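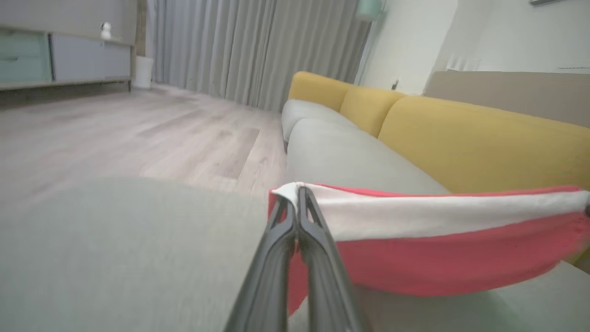
Speaker notes, student project night. Slot is 10 minutes, slides 1 to 7.

Slide 1. Say the team name (Gidar) and the school, Dudden. This is our second year in the club and our first project with cloth. Last year was blocks and cups. Wait for the room to settle before clicking.

Slide 2. The task. Pick up clothes from a sofa and fold them. Blocks keep their shape when you let go. Clothes don't -- each time you grab a sleeve the whole thing ends up somewhere new. Mention that we picked a sofa over a table on purpose. The seat is soft and rounded, and the fingers can press into it a little without stopping the arm.

Slide 3. How we taught it. One student drives the arms, one resets the clothes, and we swap after every 70 runs. We recorded 1,370 runs by the end of September. We threw out 200 of them, mostly for bad starts. 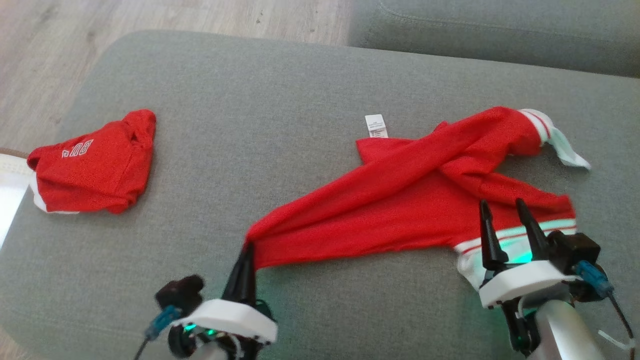
Slide 4. Two arms. Cuffs and hems are the best places to grab, with a finger on each side of the fabric. Pull the ends apart first, then fold. If both arms close at once the cloth bunches up, so we added a pause of 2 seconds between them. Say that the pause was a Shih Lab suggestion and thank them.

Slide 5. What goes wrong. Waistbands. Elastic gathers up and the fingers take two layers when we want one. Red on gray is easy for the cameras. Gray on gray is not, and we have no fix yet.

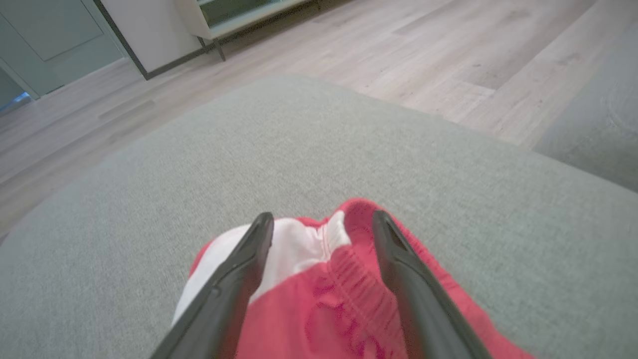
Slide 6. Parts and money. Wateo gave us the spare motors. Fingers are our own design, third version. Skip the price table if we are past 8 minutes.

Slide 7. Next steps: towels, then socks. Leave this one up for questions. If someone asks about speed, tell them it is slower than a person -- and go to the backup slide with the timing chart.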